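Unit 6: Setting up and looking after the handle-pulling cell

Notes by Khrystyna-Mariia Fedoruk. Bring a printed copy to the February practical, along with your log sheet from unit 5.

The cell is built around one head-camera robot, the Ririk, standing at a height-adjustable desk. Its job is to open and close small doors and drawers. The work is simple enough, but the results drift badly if the desk, the objects and the camera are not put back in the same place at the start of a session. Most of this unit is about that.

Before you switch anything on

Check that the red stop button is pressed in and that the arms are in the rest position. Walk round the cell and look at the floor. Power leads for the desk and the robot must be clear of the base and must not be stretched when the desk goes up. If a lead is tight at full height, move the adapter, not the desk.

Wipe the desk top with a dry cloth. Do not use the spray from the wet bench.

Switching on

Mains first, then the controller, then the arms. The Kostiuk controller takes 200 seconds to come up, and the arm drives will refuse to start before it has finished. Leave it alone during this time. Pressing the drive switch early stores fault 3816, which has to be cleared by hand from the service menu.

When the controller is ready, release the stop button and run the homing routine. Stand outside the floor line while it runs. Listen to the wrist joints. A light ticking in the last part of the travel is a loose cover screw; a grinding noise is not, and you should stop and fetch a member of staff.

Desk height and objects

Set the desk with its keypad to the height written on the cell card, then measure it with a steel rule at the front edge. The keypad's stored heights slip after a power cut, so the rule has the last word.

Objects go on next, lowest first. If a pad is called for, lay it square to the front edge of the desk and press it flat with both hands before anything stands on it. Soft pads settle under load, and a stack that was level when you placed it may lean a little after the first few pulls. Check it again after each run of 13.
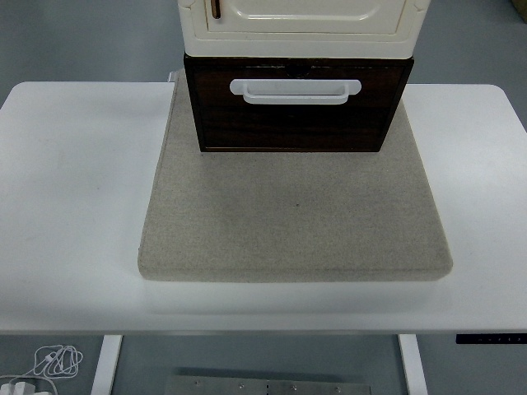

Handles should face the robot squarely. Sight along the front edge of the desk and turn the object until its front face is parallel to it. With a horizontal handle the gripper comes in with the fingers one above the other; with a vertical handle the wrist turns through a quarter turn first. Where both kinds are used in one stack, teach the lower handle first and save it under its own name, then the upper. Students who save both under one name lose the first.

Pull force starts at the lowest setting. Raise it one step at a time. If the whole object slides towards the robot before the door or drawer moves, go back a step and look at what it is resting on.

Checking the camera

The head camera is held by two Gostel clamps, which work loose with vibration. Put the test card on the desk and compare the live view with the print in the cell folder. The front edge of the desk should run level across the view. If it slopes, slacken the left clamp, correct the tilt, tighten it finger-tight and then a quarter turn with the key. Repeat the comparison. Do not correct a tilted camera in the software.

Routine care

At the end of each session, brush out the finger pads and look for shiny patches. Shiny pads slip on smooth plastic handles and need changing as a pair. Spare pads are in the Jallo drawer unit, second drawer down. Write the change in the log with your initials.

Once a month the belt in the lift column is checked for tension. Staff do this, but you will be asked to explain the procedure in the practical, so read sheet 6B.

Shutting down

Arms to rest, stop button in, drives off, controller off, mains off. Lower the desk only after the objects have been taken down. Coil any lead you have added and hang it on the hook by the door.

For next time

Read the section on fault codes in the controller manual and write half a page on how you would tell a slipping finger pad from a pull force that is set too low.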